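Brovow hand-held gripper: demonstration visits
Products > Grippers > Hand-held > Demonstrations

Product code: Brovow HG
Supplied by: Dumine
Page last changed: 6 Aug 2023

The Brovow is a two-finger gripper carried and worked by hand. It records what the operator does with the fingers, and the recording is used to teach a robot arm fitted with the same pair. Visits to see it at work are held at the Dumine demonstration room and are open to buyers, colleges and repair firms. A visit lasts 2 hours. Places are booked through the sales desk.

What the visit covers

The work at hand is plugs and power strips. It was chosen over blocks and cups as most visitors already know how it goes wrong: a plug is stiff, the pins have to meet the slots square, and the cable pulls to one side. The session is run at a plain table with a power strip on it. Visitors may handle the gripper once the operator has gone through the grip and the trigger.

Approach

Each run starts with the fingers open and clear of the strip. The operator holds the gripper low over the table and brings it forward at a steady pace. A fast approach gives a poor recording and is thrown out at the checking stage. The fingers are flat and black, with a small hole near the tip of each.

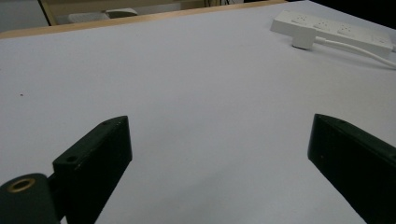
Insaurralde, after an earlier visit, asked why the fingers have to start so wide apart when a plug is a small thing, and whether a narrower start would save time on each run. It would save a little. The wide start is kept so that every recording begins from the same finger position, whatever the object. Narrow starts can be set in the software and will be shown on request.

Picking up the plug

A plug standing in a socket and a plug lying on its side are treated as separate tasks and recorded under separate names. The second is the harder of the two. The fingers have to close on the body and stay off the pins, and the wrist then has to turn before the plug can be offered to the strip. Visitors who try this usually drop the plug at the turn. The operator will suggest a lower grip.

The cable is left free. Clips and guides were tried in January and dropped, as the recordings made with them did not carry over to an ordinary desk.

Switches

A strip with its own switches allows a further task, pressing with the tip of one finger while the other is held clear. The strip shown below has three switches, each with its own socket group, and a round power button at the cord end with a red indicator beside it. The order of pressing is read out by the operator before the run.
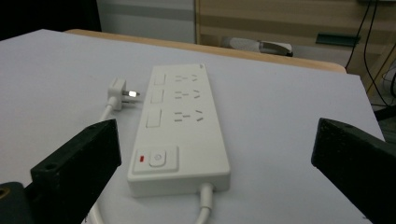 Finger sets and service

Fingers are sold in pairs and are fixed by screws. Scuffing of the faces is normal in use and does not call for a new pair. Change both fingers if either is cracked or bent - a mixed pair will not close true. The stated service interval is 2,000 closing cycles, after which the pivots should be checked for play.

Software

Recordings are read by Flulivness, supplied with the gripper. Visitors may take away a copy of their own runs on a memory stick.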